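Moving a kitchen counter seam away from the sink, is it possible?

posted by Kyriaki Andreadis, 09/05/2021

Hello to all. We are planning a new kitchen in our apartment and I have a doubt about the countertop. The longest piece the shop can bring up our stairs is too short for the wall, so there must be a seam somewhere. The man from Killach has drawn it 2 inches from the sink cutout. I have read in many places that this is a bad position, but he says he always does it so. The color will be beige, quite plain, and I am afraid that every line will show on it.
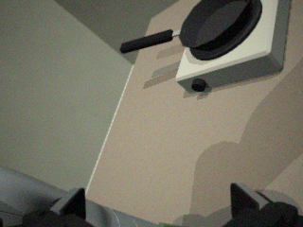
Pacheco: Two inches is too close, in my opinion. The strip between the cutout and the seam is weak, and water stands there every day. Ask him to turn the layout so the long piece covers the sink and the short one goes by the stove. My own seam is 31 inches from the sink and after 17 years it is still tight. If he refuses, ask a second shop for a drawing -- it costs you only an afternoon.

Danaveck
just get it all in one piece, much nicer

Joranach
One piece does not pass the stairs, she wrote it already. I agree with Pacheco, but please check also where the dishwasher will be. A seam over it gets steam from below, and the edge can swell if the material is laminate. Put it over a solid cabinet side if you can, and ask which glue color they will use before you sign.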